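Mittwoch, 7. Dezember

# Ein Becher am Waschbecken

Signe Damgaard wartet schon an der Tür, als ich komme. Sie leitet seit elf Jahren die Hauswirtschaft in der Pension Snorradóttir, und wer bei ihr arbeitet, lernt zuerst das Badezimmer. Das Zimmer mit den Betten kommt später. "Im Bett sieht der Gast eine Falte und vergisst sie", sagt sie. "Am Waschbecken steht er jeden Morgen und jeden Abend, und er hat Zeit zum Schauen."

Ich habe sie für das Hausblatt Tenside besucht, in dem wir über Putzen, Waschen und Aufräumen schreiben. Es war nicht mein erster Besuch. Schon im Februar war ich in der Pension, aber damals wurde im Keller die Wäsche sortiert und es gab keine ruhige Minute. Dieses Mal setzten wir uns in den kleinen Raum hinter der Küche, mit Kaffee und einem Teller Zwieback.

Die Pension hat Zimmer für Gäste, die ein paar Nächte bleiben, und zwei Wohnungen für Menschen, die einige Monate in der Stadt arbeiten. Für die zweite Gruppe hat Damgaard ihr System gemacht. Es passt auf ein Blatt Papier und beginnt mit dem Zahnputzbecher.

"Ich bin in einem Haus mit fünf Geschwistern gewachsen", erzählt sie. "Am Waschbecken lagen sechs Bürsten, drei Tuben, davon zwei offen, und ein Kamm, der niemandem gehörte. Meine Mutter hat einmal alles in einen Eimer geworfen und gesagt, jeder bekommt jetzt einen Becher. Was in den Becher geht, darf bleiben." Sie hebt die Hand und zeigt mit zwei Fingern die Höhe. "Ein Becher ist eine gute Grenze. Man muss nicht streiten."

In den Wohnungen gilt also: ein Becher pro Person, und in dem Becher eine Bürste und eine Tube. Nagelschere, Creme, Zahnseide und Medikamente kommen in den Schrank. Der Schrank ist von Fisdale, ein schmales Modell mit 57 Zentimetern Höhe, und Damgaard mag ihn nicht besonders. Die untere Tür klemmt im Sommer. Aber er ist flach genug, dass man sich beim Zähneputzen nicht den Kopf stößt, und deshalb hängt er in beiden Wohnungen.

Am liebsten hat sie Becher mit Henkel, also gewöhnliche Kaffeebecher. Die Zahnputzgläser aus dem Fachhandel findet sie zu leicht. "Sie kippen, wenn eine volle Tube darin steht. Ein Kaffeebecher ist schwer unten und hat einen Griff, und ich kann ihn mit nassen Händen hochheben und darunter wischen." Weiß muss er sein. In einem dunklen Becher, meint sie, sieht man den Rand nicht, den das Wasser am Boden macht, und dann bleibt er drei Wochen dort.

Früher hat sie die Becher bei der Firma Cina bestellt, einen Karton mit 200 Stück zusammen mit zwei anderen Häusern. Von diesem Karton lebt die Pension noch heute. Wenn einer springt, wird er zum Blumentopf für die Fensterbank im Treppenhaus, und dort stehen inzwischen sehr viele Schnittlauchpflanzen.

Die Tube steckt sie mit der Kappe nach unten hinein, die Bürste mit dem Kopf nach oben daneben. 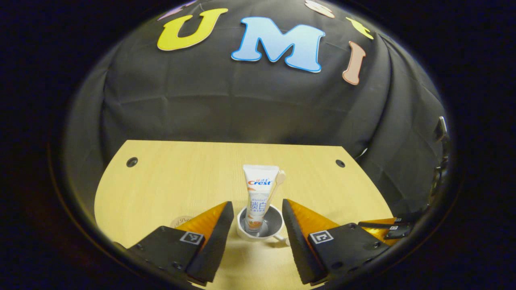
Warum soll die Tube auf der Kappe stehen? "Die Paste sinkt nach vorne, und man drückt am Ende weniger", antwortet Damgaard. "Außerdem muss die Kappe dann zu sein. Eine offene Tube stellt man so nur einmal hinein."

Bei den Bürsten ist sie in den letzten Jahren auf Holz umgestiegen, wenn die Gäste sie fragen. Sie verkauft nichts, sie hat nur einen kleinen Vorrat für Leute, die ihre Bürste zu Hause vergessen haben. Das Holz verlangt mehr Pflege, das gibt sie zu. "Wenn unten im Becher Wasser steht, wird der Stiel grau und später schwarz. Also ausschütteln, kurz abtrocknen, dann hinein." Sie macht die Bewegung vor, dreimal kurz aus dem Handgelenk, und ich merke, dass ich meine eigene Bürste noch nie so behandelt habe.

Ich frage, wie oft die Becher gewaschen werden. In den Gästezimmern nach jeder Abreise, sagt sie, in den Wohnungen einmal in der Woche, am gleichen Tag wie die Handtücher. Sie kommen in die Spülmaschine, oberer Korb, mit der Öffnung nach unten. Gegen den Kalk am Boden nimmt sie Essig und lässt ihn zwanzig Minuten stehen. Mit der Bürste für die Fugen darf niemand an einen Becher gehen. Diese Regel steht zweimal auf dem Blatt, einmal oben und einmal unten - beim zweiten Mal unterstrichen.

Nicht alle Bewohner machen mit. Ein Herr, der im letzten Winter vier Monate blieb, hat seine Tube immer flach auf den Rand der Badewanne gelegt. Damgaard hat sie jede Woche in den Becher gestellt, und jede Woche lag sie wieder am alten Ort. "Beim Abschied hat er mir gesagt, er hat gedacht, es ist die Lüftung." Sie lacht sehr lange darüber. Dann sagt sie, dass sie ihm das Blatt wohl nie gegeben hat, und das war ihr eigener Fehler.

Für Familien mit kleinen Kindern sieht die Sache etwas anders aus. Dort steht der Becher auf einem niedrigen Brett, damit das Kind ihn selbst holen kann, und die Tube bleibt oben bei den Eltern. Damgaard hat lange überlegt, ob man die Becher mit Namen beschriften soll. Sie hat es mit Klebeband probiert, aber das Band löst sich in der Spülmaschine und verstopft das Sieb. Jetzt bindet sie einen Wollfaden um den Henkel, für jedes Kind eine andere Farbe. Am Waschtag werden die Fäden abgenommen und auf die Heizung gelegt.

Zum Schluss will ich wissen, was bei ihr selbst zu Hause am Waschbecken steht. Sie überlegt und rührt in der Tasse. Zwei Becher, sagt sie dann, einer für sie und einer für ihren Mann. In seinem steht auch ein Bleistift, und sie weiß nicht, wofür er ihn im Bad braucht. Sie hat ihn bisher dort gelassen.

Das Blatt aus der Pension darf ich mitnehmen. Es ist auf Dänisch und auf Deutsch geschrieben, und in der deutschen Hälfte hat Damgaard ein Wort mit der Hand verbessert. Wer eine Kopie haben möchte, kann sie bei uns in der Redaktion abholen, am besten am Vormittag.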